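Trultden aprueba la compra de pinzas manuales y aplaza a noviembre el segundo brazo

La empresa de componentes Trultden ha cerrado el plan de equipamiento de su línea de preparación de kits en la planta de Gevora. El documento, fechado el 19 de mayo, autoriza la adquisición de pinzas de mano para la toma de demostraciones, reserva una partida para consumibles y deja para noviembre la decisión sobre un segundo brazo robótico. El contrato de suministro recae en Gavalas, que ya sirvió el equipo instalado el año pasado. Hillix se encargará de la integración y del programa de registro.

El plan fija en 24 las pinzas de mano que deben estar disponibles al término del ejercicio. La entrega se hará en dos lotes iguales. El primero cubre los puestos de mesa de Gevora y el segundo queda condicionado a la aceptación técnica del anterior. Cada unidad se suministra con el soporte de montaje, un juego de dedos y un juego de almohadillas de recambio. El precio unitario acordado es de 916 euros, impuestos no incluidos, con transporte a cargo del proveedor.

La propuesta inicial del departamento de métodos contemplaba comprar los dos brazos de una sola vez y limitar las pinzas a una dotación mínima. La dirección industrial la devolvió en la primera revisión. El motivo fue el desfase entre la capacidad de los brazos y el volumen de demostraciones disponible para programarlos: con la dotación actual de pinzas, el segundo brazo habría permanecido parado buena parte del primer semestre. El plan aprobado invierte el orden del gasto y concentra el desembolso de este año en la toma de datos.

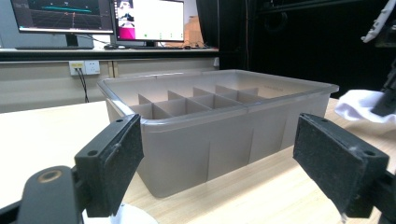 El capítulo de consumibles es el que más ha crecido respecto al borrador. En el presupuesto anterior las almohadillas de fricción figuraban como parte de la pinza y no tenían línea propia, de modo que cada reposición se cargaba a mantenimiento general. El nuevo documento las separa y establece un criterio de inspección visual al inicio de cada turno. La almohadilla gris, de aspecto similar al fieltro, retiene pelusa, que queda a la vista como un moteado claro sobre la cara interior del dedo, y en el borde inferior pueden quedar prendidas hebras de fibra blanca. El criterio distingue entre suciedad superficial, que se retira con rodillo adhesivo, y pérdida de material, que obliga a cambiar el juego completo. No se admite la sustitución de una sola cara, para evitar diferencias de agarre entre los dedos. La dotación aprobada es de 77 juegos, con reposición trimestral a partir de la puesta en servicio del primer lote.

El mismo capítulo incluye los recipientes de prueba. Métodos ha pedido que se compren cajas con divisiones interiores en varios formatos, además de las cajas lisas ya existentes. Las tareas de colocación en compartimentos pequeños presentan, según la memoria técnica, una dispersión mayor que las de depósito en caja abierta, y requieren más repeticiones por referencia. También se ha solicitado que parte de los recipientes sea de plástico translúcido, por ser el material utilizado en los kits que se expiden a cliente. Las paredes de este tipo dejan pasar la luz y la memoria recomienda mantener constante la iluminación de la mesa durante cada serie.

En cuanto al puesto de trabajo, el plan no prevé mobiliario nuevo. Se mantiene la configuración vigente, con la mesa de manipulación separada de los equipos informáticos. La única partida asociada es la ampliación del almacenamiento en red, que Hillix presupuestará aparte una vez conocido el volumen real del primer mes. Hasta entonces los registros se conservarán en los discos locales, con copia al final de la jornada.

La aceptación del primer lote se hará en Gevora con personal de Trultden y un técnico de Gavalas. El protocolo comprende la medida del paralelismo de los dedos, la repetibilidad de la apertura y una serie de agarres sobre los recipientes del catálogo interno. Las unidades que no superen la prueba serán sustituidas en un plazo de quince días laborables. El pliego excluye de la garantía las almohadillas, pero no la tornillería ni el soporte. Gavalas deberá mantener disponibles los recambios de dedos durante cinco años desde la última entrega.

Para el segundo brazo se ha fijado una única condición de paso. Antes de la revisión de noviembre, la línea tendrá que haber completado las demostraciones previstas para todas las referencias de la primera familia de kits. Si se cumple, la compra se imputará al ejercicio siguiente, con oferta actualizada de Gavalas y sin nueva licitación. En caso contrario, el importe reservado se trasladará a horas de operador y a la renovación de pinzas.

El plan no recoge cambios de plantilla. La formación en el uso de la pinza se impartirá en la propia planta, en sesiones de media jornada, y su coste está incluido en el contrato de integración. La recepción del primer lote se espera antes del cierre de verano.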